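Sodudbridge Automation Support Desk
Ticket 393 – Controller comparison, simulated kitchen
Status: Closed, with follow-up
Component: arm controller, door tasks
Opened: October

Summary
The evaluation group at Sodudbridge is comparing the Cinent and Grumham controllers on the same simulated arm before either is approved for the physical cell. The reporter states that the Cinent controller halts with a joint limit warning during door tasks, while the Grumham controller completes them from the same starting pose.

Steps to reproduce
Load kitchen layout 11. Select the Cinent controller with default gains. Run the door task set from the stored home pose. The halt is logged during the return move, after the gripper has been commanded to release.

09:40 – Log files received. Controller versions match those on the approved list. The reporter was asked to repeat the run with collision logging enabled and to attach a rendered view.

11:15 – Rendered view received and added to the ticket.

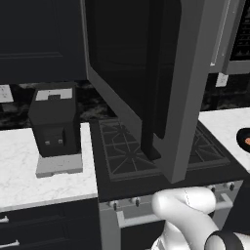 Attachment 1: Layout 11, grey door panel open in front of the range, arm in the foreground.

11:50 – The open panel reaches down close to the cooktop and leaves limited room for the return move. The collision log shows no contact. The planner was nevertheless treating the panel as fixed in its closed position, and the path it chose took joint 3 to its limit.

14:05 – The Brandão scene file was found to export the door hinge without a live state. The Grumham controller reads hinge angles directly from the simulator and is not affected. The Cinent controller relies on the exported file.

15:30 – A corrected scene file was issued. The reporter ran the door task set for 1000 trials with the Cinent controller and default gains. No joint limit warnings were recorded.

Resolution
The fault lies in the scene export and should not be counted against the Cinent controller. Earlier door task results for that controller are to be withdrawn from the comparison and replaced with the new set. Results for the Grumham controller stand.

Follow-up
Other layouts with hinged doors are to be exported again before the gripper trials begin. A separate ticket should be raised for drawers – these use a different joint type and were not tested under this one.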